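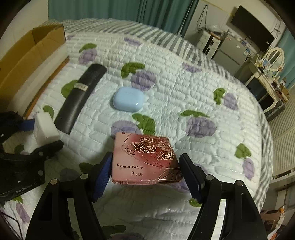 Plotach is the second studio album by the electronic duo Kendotis, released on February 21, 2018 by Gresumard. It was written, played and recorded by the duo's members, Haris Nedeljković (synthesisers, drum machine, bass guitar) and Shadi Chidiac (vocals, guitar, tape loops). The album runs for almost 35 minutes.

Background and recording

Kendotis had recorded their first album in a rented studio with an outside producer. Both members later said that the schedule had left little time for changes, and they chose to make the follow-up at home. Most of the parts were recorded in Nedeljković's flat on a single laptop and a two-channel audio interface. Vocals were recorded separately by Chidiac and sent over as unprocessed files, often with several takes of the same verse. No part was recorded with both members in the same room until the final mixing sessions.

The drum machine was recorded straight into the interface, without a mixing desk, and only two of its outputs were used. Bass drum and snare therefore share one channel on every track and could not be balanced against each other afterwards. The duo kept this arrangement for the whole album, including the songs that were re-recorded late in the process.

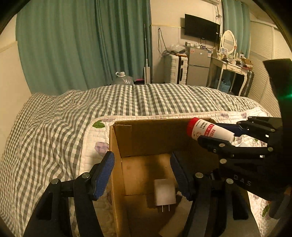
A power adapter in a cardboard box.

Composition

The songs on Plotach are slower and more sparsely arranged than those on the debut. "Wei", the opening track and only single, is the exception, at 132 beats per minute. It is built on a four-bar bass figure which is repeated without change until the middle section, where it drops out and is replaced by a tape loop of Chidiac's voice at half speed. The bass returns a semitone lower and stays there to the end.

Side two is mainly instrumental. The title track has no percussion and consists of three synthesiser lines of different lengths, which start together and drift apart. The closing song, "Return Post", is the only one with acoustic guitar. Its lyrics are made up of short phrases taken from Chidiac's letters and are sung twice, the second time in reverse order.

Release

"Wei" was issued as a download in advance of the album, with an instrumental version as its B-side. The album followed on vinyl and as a download. A cassette edition of 168 copies was sold by mail order and at concerts. It has the same running order as the vinyl but adds an untitled piece at the end of side one, to even out the length of the two sides. The piece has not been included in later digital versions.

The first vinyl pressing was made from an early master in which the fade at the end of "Wei" is shorter. Copies of this pressing can be told apart by the matrix number, which lacks the letter R.

Track listing

Side one
Wei
Low Shelf
Counting Room
Salt Road

Side two
Plotach
Second Landing
Return Post

Personnel

Haris Nedeljković – synthesisers, drum machine, bass guitar, mixing
Shadi Chidiac – vocals, guitars, tape loops, mixing, sleeve design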